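Chapter 6
Learning Contact-Rich Insertion from Demonstration

6.1 Why insertion is hard
6.2 The Lindqvist protocol
6.3 Wrist views and what they hide
6.4 Results on memory modules
6.5 Exercises and further reading

Placing a part on a flat surface forgives small errors. Pushing a part into a slot does not. The opening is only slightly wider than the edge that must enter it, and once the two touch, the motion of the arm is set as much by contact forces as by the command sent to the joints. A policy that tracks position well in free space can jam as soon as contact begins.

Chapter 5 treated contact as a disturbance to be rejected. In this chapter it is treated as a signal. We follow one study in detail, the Jonalbridge insertion trials of Bisgaard and Kwon, and use it to introduce three ideas that return in Part III: compliant control near contact, action chunking, and evaluation under shifted starting poses.

The training set held 3849 demonstrations, all recorded by teleoperation. Each one was split into an approach, an alignment and a press. The split matters for scoring. A trial that reaches the slot but fails to seat the module is a different failure from one that never reaches it, and a single success rate hides the difference. The authors scored each phase on its own – a practice we adopt for the rest of the book.

Two policies were compared. The first used the wrist camera alone. The second added joint torque, sampled at 30 Hz and aligned with the image stream. Both were tested from 6 starting poses, none of which appeared in training. Section 6.4 gives the full table and discusses why the gap between the policies is small during approach and large during the press.

The reader should know the impedance model of Section 4.2 and the notation for trajectories in Appendix B. No background in imitation learning is assumed. Problems marked with a star require the Gandgate simulator.

Figure 6.1 gives the wrist view near a row of memory slots. Note how much of the lower part of the view is taken up by the gripper itself, a point taken up in Section 6.3.

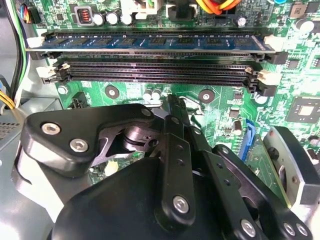
FIGURE 6.1 | WRIST CAMERA VIEW

One module lies in the topmost slot, with a cream-colored latch at each end. The three slots below it are empty.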